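Subject: Re: Household chores by machine, call for comments
From: Guangming Xie
Date: October 17, 2021

Members of the Prerar list,

Italo Fabbri wrote:
> The Hellside report lists 3,241 attempts at clearing a table and still
> will not say that the chore is done. Should we go on calling it a
> household task?

The working group believes that we should. The chore under review is putting fruit into a basket with a tall handle, on a table that also holds ordinary goods such as a tube of Dove and a green soda bottle. Two arms share the work.
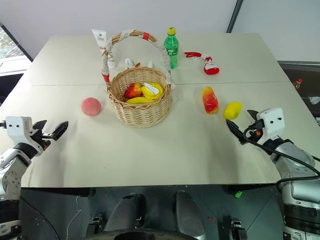
Italo Fabbri has since added that a chore counts as done only when a person need not stand by, and that no entry in the report meets this test. The group accepts the point and will record it.

Members are asked to consider how the handle limits the approach of a gripper. Pieces may also rest against one another, as with the pieces of fruit piled together in the basket. A rule written for single items on a bare surface will not cover such cases.
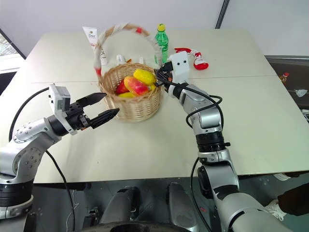 Comments Requested

Please reply to the list in 200 words or fewer. Proposals for the June session should state the chore, the objects used and the conditions for stopping.

Guangming Xie
For the working group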